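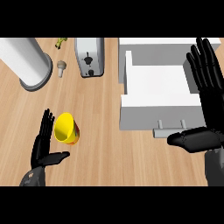

Pitcombe Two-Hand Tabletop Simulator - Club Edition

Pitcombe is a practice program for robotics clubs that want to work with two-handed robots and don't have one. It runs on an ordinary classroom computer. Students get a pair of jointed black hands, a wooden table, and a set of household things to work on: a toaster with a lever, a cabinet with a drawer that slides out, a yellow cup that is hard to pick up once it's on its side.

We built it for our own club at Laskowska, and it has grown a lot since then! Wiroj Tanasarn wrote the first version of the hand controls over one winter break, and the students have been asking for more tasks ever since.

What students do with it

Most groups start with the cup. Getting a thumb and four fingers to close on something round sounds simple until you try it, and the first session is usually loud. After that comes the drawer, with its bar handle, and then the toaster lever, which takes a much lighter touch. Tasks can be driven by hand or by code the students write themselves. Every run can be saved and played back at any speed - great for finding out which finger gave up first.

What's in the download

The simulator and all table layouts
68 practice tasks, sorted from easy to very hard
A layout editor, so students can move objects and set their own starting positions
Coach notes by Felicja Wilczyńska, with a plan for 7 club meetings
A score sheet for the Stokel Challenge

The Stokel Challenge

Stokel is our friendly contest between clubs, held every December. Teams get the same table and the same list of jobs, and each run is scored out of 100. Dropped objects cost points. Using both hands at once earns extra, and that is where the really clever entries come from. Last season's winning team steadied the cup with one hand while the other pulled the drawer, and we have watched that replay far too many times.

Good to know

A game controller works for each hand, or one student can take the left and another the right (try this at least once). Keyboard control is fine for the early tasks but gets tiring. The full download is 1,090 MB, so start it before the meeting.

Sundau glove support is still being tested. It handles the fingers well and the thumb less well. Clubs that own a pair are welcome to try it and send us their saved runs.

One license covers every computer in the club room, plus home copies for members.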